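From: Sevim Altıntaş
To: Sondwood list
Date: 30 August 2026
Subject: Re: [sondwood] can they fold laundry yet?

Umut Başaran wrote:
> My sister has four kids and wants to know when she can stop folding. I told
> her I'd ask people who know better. I keep seeing clips of arms folding
> towels, but it's always one square towel on a bare table. Is anyone getting
> anywhere with real clothes, the kind that come out of the dryer in a knot?
> And is it worth buying a second arm, or can you learn most of it with one?

Hello Umut, and hello to everyone who has joined since the spring (there are 259 of us now, which makes me very happy!)

Please tell your sister not to give up her folding table just yet. I've spent most of the summer on this with the Pesow setup, and I would say we are at the stage of a willing five-year-old. Towels are fine. T-shirts are fine if you lay them out first, and by then you have done half the work yourself. Anything with a lining or a collar is still a struggle, and jackets are the worst of the lot, since the sleeves wander off wherever they please and the shell slides over the lining just when you think you have hold of it.

On your second question, yes, get the second arm if you can possibly manage it. I put it off for a year and I'm sorry I did. With one arm you spend your life dragging things across the table to straighten them, and with two you can hold one side still while you pull the other. It does mean twice as many cables to snag, and you will want to think about where the elbows go before you bolt anything down. Segers sent me a long note on base spacing that I'm glad to forward to anybody who writes to me directly.

The other thing I'd pass along is to practice with more than one garment on the table. We recorded 900 runs with single items before I tried two together, and the first afternoon with two was humbling – the policy couldn't decide which piece it was meant to be working on. We're at 2,665 runs now and it chooses better, though it still gets muddled when the colors are close. I also stopped clearing away small odds and ends between runs, because a real laundry table has coins and buttons and goodness knows what on it.

I've put my list of garments below, easiest first, with a picture at the jacket stage. Do send me yours, and give my best to your sister.

Warmly,
Sevim

1. Washcloths and dish towels. Start with these, one at a time.

2. T-shirts, laid flat, then dropped in a heap once the flat ones go well.

3. A jacket and a loose cloth together, one arm to each.
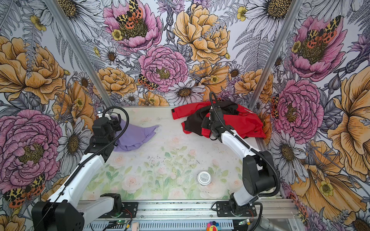
4. Fitted sheets. I haven't tried, and if anyone at Flalura has, please write!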